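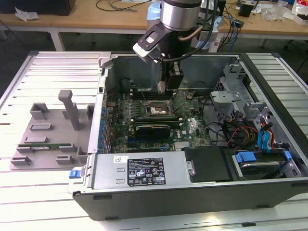
Arm over the open tower, memory module parked on the fixture plate.

I have put off writing up the teleoperation work on the desktop teardown cell because the notes were a mess. They are still a mess, but the second round of demonstrations is done and I would like to record what we changed before I forget it.

The task is simple to state. A person drives the arm by remote control through a set of part removals and placements on a desktop tower, we log everything, and a policy is trained on the logs. The parts that matter to us are the memory modules and the processor. Drives come later, if at all.

Our first attempt was kinesthetic: switch the arm to gravity compensation, take hold of the wrist and push it through the motion. This is pleasant to do and fine for large moves. It is poor for anything inside a chassis. The operator's own hand ends up in the camera view, and the force reading at the wrist is a mix of contact force and whatever the operator is applying. You can subtract some of that. You can't subtract enough of it to tell a seated module from one that is resting on its latches.

So we moved to a leader arm with a 2:1 motion scale. The operator moves two centimeters, the follower moves one. Gudrun wanted more scaling than that, and we tried it, but the constant re-clutching in the middle of an approach left pauses in the data. The policy then learned the pauses. It would descend toward the slot, stop, think about nothing, and continue. We trimmed the stationary segments from those logs and went back to 2:1.

Each demonstration is split by the operator with a foot pedal: approach, contact, grasp, lift, transfer, place. Pedal presses are late, usually by less than half a second, and we shift them to the nearest velocity minimum afterward. I had a more complicated change-point method for this. It was not better.

The fixture plate was Josée's idea and I resisted it for longer than I should have. My position was that a robot that needs a printed plate to put things down on has not been taught very much. Her position was that we were spending most of our operator time on placements nobody would ever evaluate. She was right about the time. With known pockets, the place segment got short and repeatable, and the variation in the data is now mostly on the chassis side, where I want it.

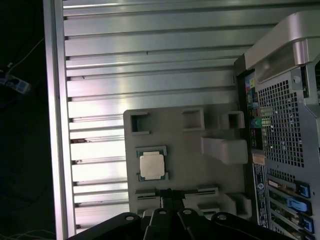

The placement is exactly where I'd spend more effort, wrote Radymyr Kravets after reading a draft, and he went on to argue that a policy which only ever releases into a known pocket has no idea what a bad release feels like. He suggested keeping one in 8 demonstrations deliberately off by a few millimeters, with the operator correcting by hand on the leader.

I think this is a fair point, and it matches something we saw with memory modules. Operators who had practiced a lot gave clean, fast, nearly identical runs. Operators in their first hour gave runs with misses and recoveries. Training only on the clean set gave a policy that looked excellent until the first miss, after which it kept pressing. Mixing in the clumsy runs fixed most of that. We now keep every recovery as long as the part ends up where it should.

Other settings, for anyone comparing:

Gripper force is capped in software during the grasp segment. The cap is lower for the processor than for the memory. Operators have no force feedback on the leader, only a tone that rises with contact force. People dislike the tone for a day and then stop mentioning it.

Wrist camera exposure is fixed. Auto exposure reacts to reflections off the table slats, and the brightness jump at the table edge was showing up as a feature. I would rather have a slightly dark chassis interior than that.

Chassis pose is changed between blocks of demonstrations. We do not change it within a block - it slows the operator down, and the logs are easier to check when it stays put.

The target is 3000 demonstrations across both parts, and the processor share is behind. Next on the list is the deliberate offset set, then a repeat of the memory evaluation with the tower rotated further than anything in training. Raw force traces from the kinesthetic runs are still on the old drive and I have not decided whether to convert them.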